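Tarnier
Início | Empresa | Atividade | Visitas | Formação | Contactos

Sobre nós

A Tarnier desenvolve programas de controlo para braços manipuladores e presta apoio à integração em linhas de montagem e em laboratórios de ensino. A atividade divide-se entre o gabinete de projeto, onde se escreve e verifica o código, e a sala de demonstração de Cernley, onde os visitantes acompanham a execução das tarefas em ambiente simulado.

A sala de Cernley abre ao público em dias de visita marcados. Cada sessão recebe grupos de escolas técnicas, clientes em fase de avaliação e fornecedores. A apresentação tem três partes: enquadramento da tarefa, execução em simulação e discussão dos registos. Não é exigida preparação prévia, embora se recomende a leitura da ficha técnica enviada com a confirmação.

A tarefa de referência é a de pegar e colocar. O braço trabalha junto a uma mesa com objetos de uso doméstico, e o programa tem de lidar com o objeto a transportar, com o recipiente e com tudo o que está à volta. O mobiliário e as texturas das paredes fazem parte do modelo, dado que o sistema de visão tem de funcionar com fundos carregados.
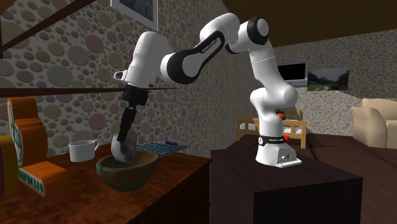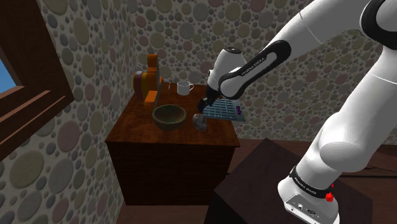
Objeto cinzento e taça nas três vistas; a última é tomada de perto, com os dedos da garra abertos.

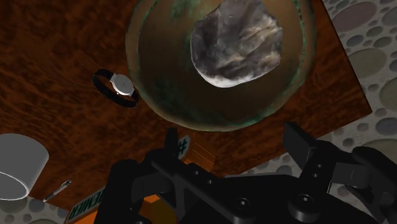

O código de controlo é organizado em módulos independentes: perceção, planeamento de trajetória, preensão e supervisão. O módulo de planeamento, designado Flullari, foi escrito de raiz na empresa e recebe uma revisão principal por ano, em dezembro. O módulo de supervisão, Yusof, regista o estado das juntas e da garra em cada ciclo e interrompe a execução quando um valor sai do intervalo definido. Ambos são fornecidos com documentação em português e em inglês.

Nos dias de visita, os grupos podem pedir a alteração de parâmetros como a velocidade de aproximação, a altura de largada ou a posição inicial do objeto. A sequência é depois repetida com os novos valores e os dois registos são comparados no ecrã. Os ficheiros ficam disponíveis na área reservada para quem os queira analisar com os seus alunos ou equipas. O arquivo público contém atualmente 548 sequências, das quais 245 têm anotação completa dos instantes de contacto e de largada. As restantes incluem apenas posições articulares.

A Tarnier não fabrica braços nem garras. Trabalha com equipamento comercial e entrega ao cliente o programa, o modelo de simulação correspondente e o relatório de ensaio. A validação no equipamento físico decorre nas instalações do cliente, segundo um protocolo acordado antes do início do projeto. Um ensaio normal compreende 200 ciclos sem alteração de parâmetros.

Os pedidos de visita são feitos pelo formulário da página Visitas, com indicação da entidade, do número de participantes e dos temas de interesse. As escolas podem solicitar uma sessão adicional sobre leitura de registos.

Página revista em 27 de março de 2020.

Partilhas: 3

Artigos relacionados
Flullari: notas da revisão de dezembro
Como ler um registo de supervisão
Cernley: acessos e condições de visita
Formação para docentes de automação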